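Clasturville > Weekend Walks > Planning > Packed lunch FAQ

Packed lunches on the Fullstead walks: your questions answered

Grethe Lykkegaard has been leading our longer walks for a good while now, and she gets asked the same things every September, so we've sat her down with a pot of tea and written out her answers.

Do I really need to bring lunch?
Yes please! There's a kiosk at Ukovora, and a lovely one it is, but it shuts when the owner feels like shutting it, and I've seen grown adults quite tearful at that window. We stop at half past twelve, wherever we happen to be, and on the Ngau path that usually means a wall and a view of sheep.

What sort of food travels well?
Anything you'd still be glad to see after it's been sat on. I like oatcakes, a hard cheese, a small sausage in its own wrapper, and fruit cake if my sister has been baking. Bananas I've given up on - we've all put a hand into that rucksack.

How much water should I carry?
The long route is 1083 metres up at its highest point, and there's no tap after the car park, so bring more than you think you'll want. Two smaller bottles sit better in a bag than one great big one, and you can share the second.
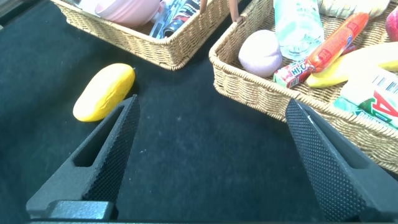
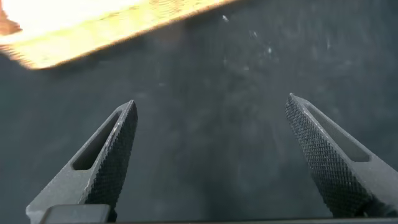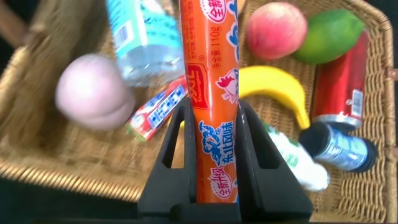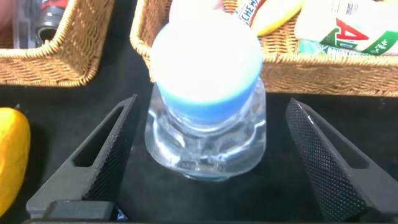 Third and fourth pictures: a 110g Shuanghui sausage; a clear plastic water bottle.

Can I bring something to share?
Oh, do. Just tell people what's in it before it goes round, and keep nuts in a separate tub.

What about rubbish?
It all goes home with you, peel included, I'm afraid. Orange peel hangs about for ages up there.

Is there a charge?
It's 3 pounds towards the minibus, and the 367 bus gets you back to town if you'd like to leave early.

Comments (3)

Ea Mikkelsen: Can vouch for the fruit cake. Is the kiosk open in the mornings at all?

Pete W: Flask of soup for me every time, even in warm weather.

marrowfat: Does the 367 still stop by the church? Couldn't find it on the timetable.

Contact us | © Clasturville Weekend Walks | Back to top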